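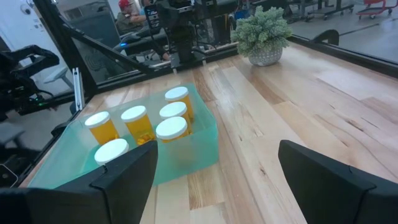 4. Recording and scoring the tray task

This section covers the bottle-and-tray task as we run it for the Flakdale comparison (one policy trained on wrist views only, one on wrist plus overhead). Read section 3 first if the arms aren't homed. Software is Sepp, the scoring sheet is in Watance.

4.1 Before you start

1. Power on both arms, left then right. Wait for the green lights.
2. Open Sepp, load the profile "tray". Not "tray_old".
3. Jog each gripper fully open and fully closed once. Any grinding, stop and see 7.2.
4. Check all camera views are live. A frozen view looks exactly like a good one until something moves - wave a hand over the table.
5. Wipe the tray. Dust shows up in the wrist view and the see-through sides are bad enough already.

CAUTION: Stay clear of the table when either arm is enabled. Stop button within reach of whoever is driving.

4.2 Laying out the table

6. Put the tray down by hand. Any angle, but both arms must be able to reach inside it.
7. Bottles upright, caps on. Cups upright as well.
8. Plant stays at the back. It is in all the training data, dont move it between conditions.
9. Press Save Layout. Sepp stores an overhead still, you will need it to put things back for the second policy.

Note: start layouts must be the same for both policies. Match by eye against the overlay, a finger's width out is fine. More than that, redo it.

4.3 Demonstrations

10. Record 50 demonstrations per object type. One object per demonstration, one arm moving at a time.
11. Start each with the gripper open and off to the side of the object, pause, then go in.
12. Fumbled grasps - keep them if you recover, bin them if you had to reach in by hand.
13. Label before starting the next one. Labels done at the end of the day are mostly wrong.

Training runs overnight on Vonar. Queue it by Friday afternoon or it waits for the week after. Seed is 2346 for both policies, leave it.

4.4 Scoring

14. Run 10 trials per policy per layout. Alternate the policies, don't do all of one and then all of the other.
15. Score each trial as grasp, lift, place. A bottle that lands in the tray and falls over gets grasp and lift only.
16. Enter scores straight away, including the aborted ones. 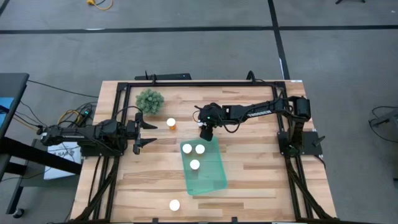
Prys Prydderch commented on the draft that step 15 is too harsh on cups, as a cup can tip after release when the tray gets nudged, and he would rather see that logged as its own outcome. Agreed. Use "placed, then tipped" for cups from now on, Watance has the field. Old February scores stay as they are.

4.5 If the two policies come out level

17. Look at the approach first, not the final score. In our runs the wrist-only policy lost most of its trials where a finger covered the object just befor closing. The overhead view helped there and hardly anywhere else.
18. Rerun the worst layout with a fresh set of trials. Report both sets.
19. Still level, write it up as level.

CAUTION: don't retune the grip force between reruns. Scores before and after can't be compared.

Changes to this section go to Stellan Løken. Homing and joint faults - section 7.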